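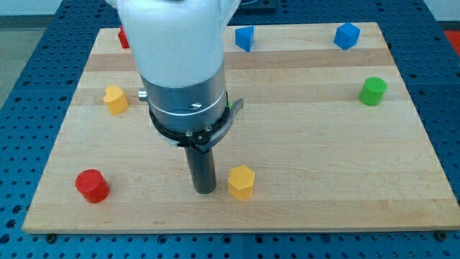 From: Aqeel Satti
Date: January 11, 2020
Subject: Re: board fixing and block finish

Ona Eglītis wrote:

> Two questions before I order stock for the second board.
> 1. Do the strips need to run left to right, or can I turn them?
> 2. Are the corner screws enough to hold it, or should I glue it to the table as well?

1. Keep them left to right. The first board is light maple and I would like the second to match, including the mix of lighter and darker strips. Sand along the grain, finishing at 200 grit. Please don't fill the grain lines.

2. Screws only, through the corners into the holes of the blue table. Glue would make the board a permanent fixture, and we lifted the last one twice in September to plane it. Drill the clearance holes oversize so the wood can move across its width. Tighten by hand.

On the blocks: the red cylinder is glossy and I would leave it that way. Min-kyu asked for a matte coat on the whole set. Matte scuffs sooner in my experience, and the Lodora lacquer we have is gloss only. If he still wants matte, he should put it on one spare block first and slide that over an offcut for a week.

Faisal Talpur has the offcuts. The longest is 385 mm, so it will not do for a full strip. The order reference at Kakakhel is 2819.

Aqeel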